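We use cookies to remember your region and to count visits to this page. By continuing to browse you agree to our use of cookies. Manage settings | Accept

Cerkard Rana
Two-arm dish handling cell for staff kitchens and canteens

The Rana is a bench-height cell for sorting, racking and setting down crockery between the clean end of a dishwasher and the serving counter. It is supplied by Cerkard from the Nesthorpe works, either as a complete bench or as a kit to be fitted to an existing table. Both versions use the same controller, the same grippers and the same software.

What it does

The cell picks up plates and bowls one at a time and moves them between a rack, a stack position and the open table. It also moves small items into and out of bowls, a routine used during setting up to check grip force and approach height. It does not wash, dry or inspect. Chipped or soiled pieces must still be taken out by a member of staff before the crockery reaches the table.

The two arms share one work area. Only one arm may enter a given cell of the grid at a time, and the controller holds the other outside it until the first has cleared. Where both arms are wanted at the rack together, the job must be split into two steps in the job list.

Work area and taping

The table is marked out with tape in a square grid. The grid is used by the operator when placing items for teaching, and by the fitter when checking that a taught position has not drifted. The arms do not read the tape. Torn or lifted tape does not stop the cell, but it should be replaced before the next teaching session, as a loose end can catch under the foot of a rack. A paper covering may be laid under the tape and renewed when marked.

Racks must stand where they were taught. If a rack is moved, re-teach the first slot; the remaining slots are worked out from it.

Changes to the job

At the Hetley site the cell was brought in for the racking stage after the lunch service. Before that, two people stood at the racking table for the whole of the service and swapped ends when their wrists got sore. One person now minds the cell and the other has moved to the counter. Headcount did not change. The grading of the minding post did, and buyers should expect this question to be raised before installation. We advise settling it in writing with staff in advance.

The minder's duties are as follows:

- load crockery on to the table within the marked grid
- remove chipped or soiled items
- clear a dropped or tilted piece, with the cell paused
- select the job on the pendant and confirm the start
- enter stoppages in the log, with the fault code

Training takes 13 hours, split over several shifts. It covers pausing, clearing, restarting and simple re-teaching. Changes to arm speed and to shared zones stay locked and are made by a Cerkard fitter or by a named person at the site.

"The staff wanted to know who gets the blame when a plate breaks," says Ritu Dixit, who ran the installation at Hetley. "We put it in the log sheet as its own line, so it is a machine stoppage and it stays one. After that they reported more of them, and we got the approach heights right."

Noise at the bench is lower than with hand racking, chiefly through fewer dropped plates. Some staff have found the pace too even and the standing position dull. Rotation every 60 minutes is recommended.

Supply and service

Crockery memory: 500 taught items
Gripper pads: replace after 3000 picks, or sooner if glazed
Pendants: two, one for each arm
Routine service: yearly, in March, unless agreed otherwise
Spares: pads, tape and rack feet held at Nesthorpe

Grippers are of the parallel type, in black, with open fingers at rest. Pads are fitted by hand. Do not use solvent on them.

Page last revised Nov 22, 2021.

Setting up with plates and bowls
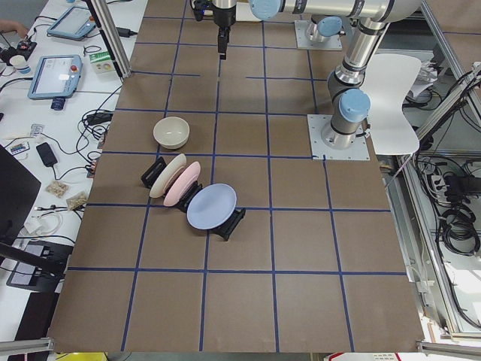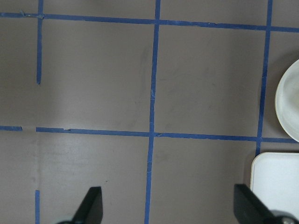
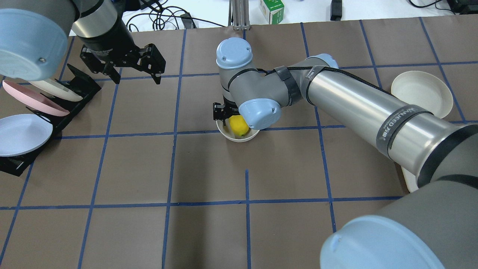

Taped grid, gripper and crockery during setting up; bottom view: gripper lowered into the small white bowl.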